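Warner Auto Glass & Mirror – Parts Room and Bench Inspection, with Comments
Last updated: October

Covers the parts room, the fitting bench and the back dock. Marks are OK, FIX or N/A. Comments go under the item.

1. Aisles and exits
Both exits clear – OK
Exit light over the dock door – FIX
Comment: Goes dim when the compressor starts. Put in for a new battery.

2. Shelving
Load signs posted – OK. Limit is 1000 pounds per bay.
Bay 22 upright – FIX
Comment: Bent at knee height. Unload the bottom two shelves until the upright is changed. The Skekex cartons can go in the Gemo bay for now.

3. Mirror glass storage
Replacement glass stored on edge with dividers – OK
Cartons marked left or right – FIX
Comment: Three cartons from Quan have no side marked. Check against the packing slip before they go on the shelf.

4. Fitting bench
Cut gloves, sizes M and L – OK
Eye protection at the bench – OK
Broken glass bin under the fill line – FIX
Comment: Over the line. Empty it at closing, not in the morning.
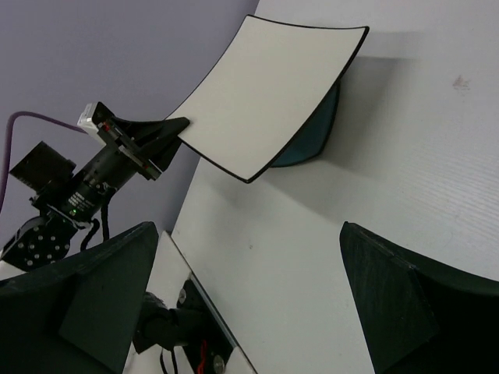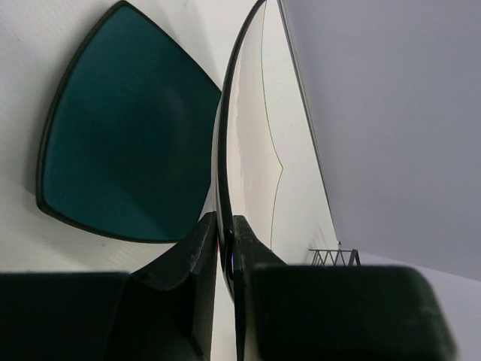
Mirror pieces, close up.

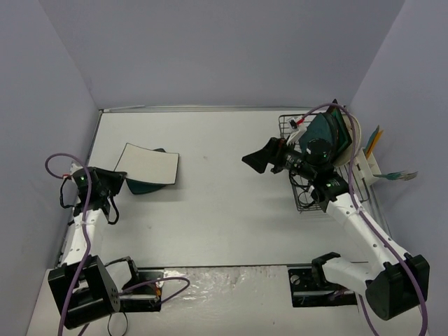 Reply from the day shift: we can't empty the glass bin at closing if the dock is locked at 5:30. Either the dock stays open until 6 or we need a second bin with a lid. The second bin is cheaper. Also, the size L gloves are on the shelf but most of them are left hands.

Answered – second bin approved. Glove item changed to FIX and a new box ordered.

5. Adhesives and cleaners
Caps on, labels readable – OK
Flammables cabinet closes on its own – FIX
Comment: Left door sticks. Hinge needs oil, then test again.
Safety sheets in the binder – OK, 52 sheets, index matches.

6. First aid and eyewash
Eyewash run for 3 minutes – OK
Bandages and tape – OK
Tweezers – FIX
Comment: Missing again. Buy two pairs and tie one to the kit.

7. Back dock
Dock plate – OK
Wheel chocks – one missing, FIX
Comment: Look behind the pallet stack first.

Open items carry over to the next sheet.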